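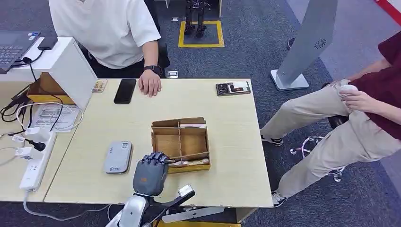 # About us

Hi, I'm Latrice Iwasaki, and I run Brannigan Homes with my business partner, Ezekiel Yazzie. We help people buy and sell houses in Clavgate and out along the lake road as far as Luditz. That's a pretty small patch of map and we like it that way! I can usually tell you which streets flood, which ones get the noon train, and where the school bus turns around.

I got into this by being a terrible home buyer. My first place was a split-level on Osia Lane that I bought after one visit, at dusk, in love with the porch (it was a really good porch). The furnace quit my first winter and the driveway turned out to be half my neighbor's. So when I got my license I promised myself I'd be the agent who makes you come back in daylight and read the survey.

Ezekiel came at it from the other side. He framed houses for years before he ever sold one, and he still can't walk into a kitchen without opening the cabinet under the sink. He handles most of our new construction buyers. If you're looking at a quick move-in home or picking a lot in one of the newer subdivisions, you want him along for the walkthrough, trust me. He'll ask the builder's rep about attic insulation until somebody goes and finds the paperwork.

We've closed 259 homes together so far. Plenty of those were starter places, 3 bed, 2 bath, with a carport and a yard that needed love, and I still get excited about every one of them. We've also sold a few big lakefront houses, and we treat those folks exactly the same (same coffee, same folding chairs in the office, sorry).

How do we work? You get my cell number and you get Ezekiel's. We don't hand you off to an assistant after you sign, mostly because we don't have an assistant. If you're selling, I'll come over, walk through with you and tell you what I'd fix and what I'd leave alone. Please don't repaint before I get there! I've seen so many people spend a weekend and a pile of money on a color that didn't matter one bit.

If you're buying, we start with a long talk about money and commutes before we look at a single listing. Then we go see houses, as many as it takes. Our record is 70 with one very patient couple, and they ended up buying the second one we'd shown them.

The office is on the main street in Clavgate, upstairs from the shoe repair. Parking's in back. Come up and say hello, or call first if you'd like to be sure one of us is in.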